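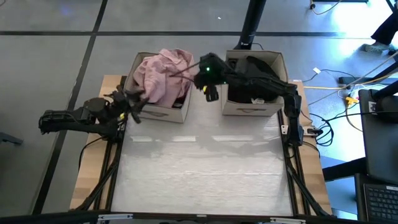 Roupa que volta a circular

A loja de roupa em segunda mão da Pacheco ocupa o rés-do-chão de um antigo armazém de sementes em Wernau. A responsável recebeu-nos antes da abertura, entre dois cabides de casacos. Pediu que não puséssemos o nome dela. "A loja tem nome, chega esse."

Começou há 15 anos, com uma banca de feira e roupa de familiares. Hoje recebe 600 peças por mês e vende pouco mais de metade. O resto segue para Kuscombe, onde uma oficina corta o algodão em panos de limpeza.

"As pessoas pensam que o trabalho é vender", diz. "O trabalho é separar. Uma camisola com borboto ainda se aproveita, uma com a gola deformada já não. Isso aprende-se com as mãos."

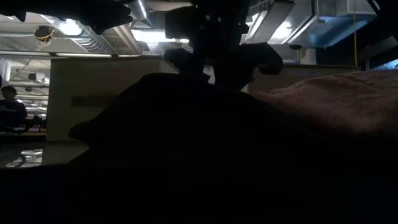 Um momento de trabalho, no interior.

Perguntámos o que mais lhe custa recusar. Respondeu sem pensar muito: enxovais. Chegam lençóis bordados, guardados décadas numa arca, e quem os traz espera um preço que a loja não pode pagar. "Digo logo o valor. Se a pessoa quiser levar para casa, leva, e não fico ofendida."

Os preços são fixos. Os casacos de inverno custam 30 euros, seja qual for a marca, e em novembro saem quase todos. Já tentou vender pela internet, mas desistiu ao fim de um inverno por causa das devoluções. "Mandava um vestido para Redham e voltava com perfume. Tinha de o lavar outra vez e perdia dinheiro." 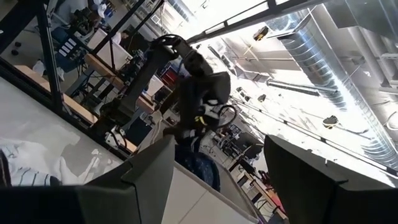 N.º 191

A lavagem é feita ali mesmo, em duas máquinas domésticas, quase sempre a baixa temperatura. A lã vai à mão e seca na horizontal. Os botões que faltam são substituídos por outros parecidos, tirados de frascos que enchem uma prateleira da cave.

Quanto ao futuro, não pensa abrir outra loja. Gostava de ter uma costureira a meio tempo, para as bainhas e os fechos, que agora faz à noite em casa. O contrato de arrendamento acaba no próximo ano e o senhorio ainda não disse quanto vai pedir. "Se subir muito, volto para a feira", diz, e vai abrir a porta.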